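Search Rudside Neighbors
Ask something

Posted Thu 20 May by tansyfield

Robots coming to my work, what should I be asking before I say yes to the new job?

Hi all! Long one, sorry. I've been a packer at Grelby for 7 years (the returns side, so clothes and small household stuff mostly) and this month they told us they're bringing in a pair of robot arms with proper hands on them, fingers and everything. My supervisor has asked if I want to move over and be one of the people who trains them. It's the same pay for the first 30 days and then "a review", and that word is making me nervous. I'd be off the packing line completely, showing the thing how to fold and bag and sort, and writing up what it got wrong.

Part of me is really excited - my wrists are shot and I'd love a break from the tape gun. But the other part keeps thinking I'd be teaching the machine to do Denise's job, and Denise sits next to me at lunch. Has anybody here done something like this? What did you wish you'd asked first? And is it boring? I get bored very easily.

Paora Tipoki
I did pretty much this move last year, at Rutherford, so I'll tell you how it went for me and you can take what's useful.

First thing, get the review in writing. Mine was also "a review" and when I pushed, it meant they'd look at whether to keep the role at all. I asked what happened to my old spot if they didn't, and my manager had to go away and find out. It took her 3 weeks! I'd have liked that answer before I handed in my line badge. Ask what the pay is on day 31 as well, and who decides.

Second, the work. Is it boring? Some days, yes. You do the same fold over and over, then you write down that it dropped the sleeve, then you do it again. My best shift was 300 tries and I went home seeing t-shirts. But I also got to know the thing in a way the engineers didn't. I could tell them a bag was a bad one to start on because those stick together when the weather's dry, and they changed the order because of me (still proud of that one). On the line I never once got asked what I thought, so that part was a big change and I like it a lot.

Your feet and back will feel different too. Less lifting, way more standing in one place looking down. Ask for a mat and a stool and don't let them tell you it's temporary.

As for Denise, I don't have a nice answer. On our floor no one was let go, but when two people retired they weren't replaced, and the folks left on packing got the awkward stuff the arms can't do yet, all day long. It's harder work than the old mix. I'd bring that up now, while they still need you to say yes. Ask if the packers can rotate in and out of training. We got that in the end and it cooled things down in the break room, where it had been pretty frosty toward me for a while.

gorkov_nights
dont do it. my cousin was at Gorkov and they trained the robots and then got moved to nights. company will do what it wants

Marlo B.
Sorry about your cousin, gorkov, but I don't think that's the whole answer. I'm on the office side at a different warehouse, so grain of salt. What I'd add to Paora's list is training - yours, I mean. Ask if you come out of it with a certificate or a job title you could put on a resume. "Returns packer" and "robot trainer" get very different phone calls. Also ask who you report to, because if it's the robot supplier's people and your old supervisor both, you'll get two sets of orders before lunch.

Paora Tipoki
Yes to the job title! I forgot that one. Mine says "operator, level 2" and it took an email to get the level 2 put in. And tansyfield, if they'll let you spend a shift over there before you decide, do it. I learned more in one afternoon standing next to them than I did from the whole slideshow.

We use cookies to keep you signed in and remember your neighborhood. Accept or change settings

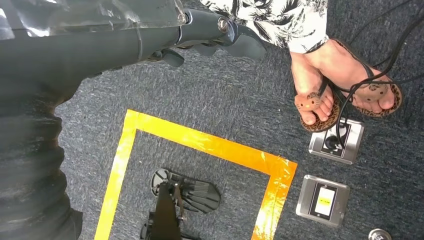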